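Ticket 687 – Skiltus, poste de calcul
Ouvert par : Hafiz Ginting
Date : 25 février 2019
Symptôme : arrêt brutal après 30 minutes de charge, aucun message à l'écran.
Carte mère, boîtier ouvert :
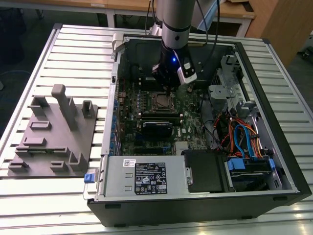
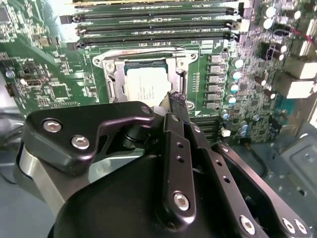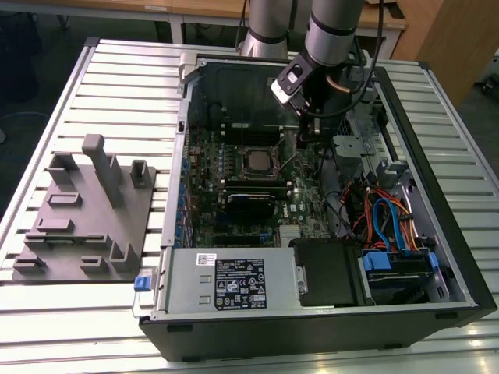 Le journal système s'interrompt sans erreur. Mémoire testée, 3 passes, RAS. Alimentation remplacée : arrêt identique.
D. Rondonuwu : la consigne de ventilation est restée au profil Flurnside depuis novembre. Profil par défaut rétabli, test relancé sur 200 cycles.
Statut : en attente du résultat.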